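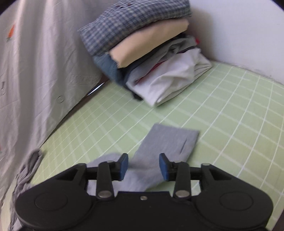 Figura 1. Prenda extendida y ropa doblada sobre una superficie cuadriculada de color verde claro.

4. Lavado, secado y doblado de las prendas

La presente sección forma parte del manual de uso de la lavadora-secadora Raptis, modelo 290, instalada en las lavanderías comunes de las residencias Druvdale y Skirbridge. Las instrucciones se dirigen a los residentes y al personal de planta. Para la conexión de agua, desagüe y corriente, consúltese la sección 3.

4.1 Preparación de la carga

1. Vacíe todos los bolsillos y cierre cremalleras, corchetes y broches.

2. Separe la ropa en blanca, de color claro y de color oscuro. Las prendas nuevas de color intenso se lavarán aparte en los dos primeros lavados.

3. Consulte la etiqueta de cada prenda. Cuando en una misma carga coincidan etiquetas distintas, se aplicará la temperatura más baja.

4. Dé la vuelta a los tejidos de punto, a los vaqueros y a las prendas estampadas.

5. Introduzca las prendas de una en una, desplegadas, sin comprimirlas. Entre la carga y la parte superior del tambor debe caber una mano abierta en posición vertical.

6. Compruebe que ningún tejido quede atrapado en la junta de goma y cierre la puerta hasta oír el cierre.

Nota: las prendas pequeñas y la ropa interior con aros se lavarán dentro de una bolsa de malla. En la conserjería de Druvdale se prestan bolsas; en Skirbridge deberá aportarlas el residente.

PRECAUCIÓN: no introduzca en la máquina prendas que hayan estado en contacto con gasolina, disolventes, aceites de cocina o productos quitamanchas inflamables. Existe riesgo de incendio durante el secado, incluso después de un lavado completo.

4.2 Dosificación del detergente

1. Abra el cajetín situado en la parte superior izquierda del panel frontal.

2. Vierta el detergente en el compartimento marcado con el número 2. El compartimento 1 se reserva para el prelavado y deberá permanecer vacío en los demás programas.

3. Si utiliza suavizante, no sobrepase la línea de nivel máximo del compartimento señalado con una flor.

4. Cierre el cajetín por completo antes de iniciar el programa.

El agua de la red de Treltley, que abastece a ambas residencias, es dura. Se recomienda seguir la dosis que el fabricante del detergente indique para ese grado de dureza y no aumentarla por iniciativa propia. Un exceso de espuma activa aclarados adicionales y puede prolongar el ciclo — en algunos programas, de manera considerable.

Nota: no utilice suavizante con toallas ni con prendas deportivas transpirables.

4.3 Selección del programa de lavado

1. Gire el mando hasta el programa deseado. La pantalla mostrará la temperatura y la velocidad de centrifugado predeterminadas.

2. Modifique la temperatura con la tecla «Temp.» si la etiqueta de alguna prenda lo exige.

3. Reduzca el centrifugado a 400 revoluciones por minuto para lana, seda y visillos.

4. Pulse «Inicio» y mantenga la tecla presionada hasta que se encienda el indicador de bloqueo de puerta.

Programas disponibles:

Algodón: sábanas, toallas y ropa blanca resistente.
Sintéticos: camisas, blusas y prendas de fibra mixta.
Delicados: prendas finas y tejidos con adornos cosidos.
Lana: únicamente prendas cuya etiqueta admita el lavado a máquina.
Rápido: media carga de ropa poco sucia.
Aclarado y centrifugado: prendas lavadas a mano.

Para añadir una prenda olvidada, pulse «Pausa» y espere a que el indicador de bloqueo se apague. Si el nivel de agua es superior al borde inferior de la puerta, el bloqueo se mantendrá y la prenda deberá reservarse para otra carga.

PRECAUCIÓN: no fuerce la puerta en ningún caso. En caso de corte de suministro, el bloqueo puede permanecer activo durante varios minutos.

4.4 Secado

1. Terminado el lavado, retire la mitad de la carga. La capacidad de secado es inferior a la de lavado, y una carga completa saldrá húmeda y arrugada.

2. Sacuda las prendas que vayan a secarse y vuelva a introducirlas.

3. Seleccione «Secado plancha» para las prendas que se vayan a planchar o «Secado armario» para las que se vayan a guardar directamente.

4. Pulse «Inicio». La fase final de enfriamiento forma parte del programa y no debe interrumpirse.

5. Al terminar, retire la ropa sin demora y deje la puerta entreabierta.

Las prendas de lana, las que contengan elastano en proporción elevada y las que lleven piezas de goma o espuma se secarán al aire. Se extenderán en horizontal sobre una toalla, devolviéndoles su forma con las manos, y se les dará la vuelta cuando la cara superior esté seca. Las camisas pueden colgarse en percha, con el primer botón abrochado.

Nota: entre noviembre y marzo, el tendedero exterior de Skirbridge permanece cerrado. Durante esos meses podrá utilizarse la sala de secado de la planta baja hasta las 22:00.

4.5 Doblado

El doblado se hará con la ropa completamente seca y fría. Utilice una superficie limpia, lisa y de anchura suficiente para extender la prenda entera.

Camisetas y jerséis

1. Extienda la prenda boca abajo y alísela desde el centro hacia los costados.

2. Doble un lateral hacia el centro y recoja la manga sobre él, en paralelo al borde.

3. Repita la operación en el lado opuesto.

4. Doble el bajo hasta la mitad de la espalda y, a continuación, hasta el cuello.

5. Dé la vuelta a la prenda y colóquela en la pila con el pliegue hacia el frente.

Pantalones

1. Superponga las perneras haciendo coincidir las costuras.

2. Doble el bajo hasta la cintura y alise el tejido.

3. Doble de nuevo en tres partes.

Sábanas bajeras

1. Introduzca las manos en dos esquinas contiguas y encaje una dentro de la otra.

2. Proceda del mismo modo con las esquinas restantes y reúna las cuatro.

3. Extienda la sábana, oculte el elástico hacia el interior y doble hasta obtener un rectángulo.

Las prendas más pesadas se colocarán en la base de la pila. Conviene no apilar en exceso: las piezas inferiores se marcan y resulta difícil extraerlas sin deshacer el conjunto.

4.6 Después de cada uso

1. Retire la pelusa del filtro de secado y deposítela en la papelera.

2. Seque con un paño la junta de goma, incluido el pliegue interior.

3. Extraiga el cajetín si presenta restos de detergente, enjuáguelo con agua templada y vuelva a colocarlo.

4. Cierre el grifo de paso si la máquina no va a utilizarse durante un periodo prolongado.

PRECAUCIÓN: desconecte el aparato de la corriente antes de limpiar el filtro de desagüe. El agua retenida puede estar caliente.

4.7 Incidencias frecuentes

La máquina no se pone en marcha: compruebe que la puerta está bien cerrada y que no se ha programado un inicio diferido.

La ropa sale demasiado mojada: la carga puede estar desequilibrada. Redistribúyala y seleccione «Aclarado y centrifugado».

Quedan restos blancos en las prendas: reduzca la dosis de detergente y evite sobrecargar el tambor.

El secado no termina: limpie el filtro de pelusa y retire parte de la carga.

La pantalla muestra E3: el desagüe está obstruido. Apague la máquina, no intente abrir la puerta y avise a conserjería — el aviso debe incluir el número de máquina que figura en la placa frontal.

Para cualquier otro código de error, véase la tabla de la sección 6.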